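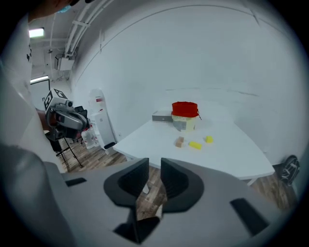
Gitel

The Kivico Hand Kit is a hand-held gripper product sold by Ferraro, a supplier of robotics equipment based in Randcombe. It is used to record manual tasks so that a robot arm can later be trained to repeat them. The kit was placed on general sale on 19 March 2018.

Design

Each gripper has a gray body and two angular fingers with ribbed inner faces, which help in holding small items such as wooden blocks or pieces of foam. A white cube printed with black-and-white square codes can be mounted on top of a gripper. The codes allow tracking software to work out the position of the tool in a room. The standard kit holds 2 grippers and 13 spare parts, among them replacement finger pads – the part most subject to wear.

Use

The operator closes the fingers by hand and carries out a task at an ordinary table. No robot is needed during recording. Sessions are stored on a memory card and transferred to a computer, where faulty recordings may be removed before training begins. The supplier also offers a paid setup service, under which its staff prepare a work area and instruct new operators.

Reception

Early buyers were mainly technical colleges and small laboratories. Reviews praised the simple controls and the short training time, but found the manual thin and the grip tiring over long sessions. Ferraro reported 264 kits sold in the first year. A revised handle was issued the following March – existing owners could order it separately.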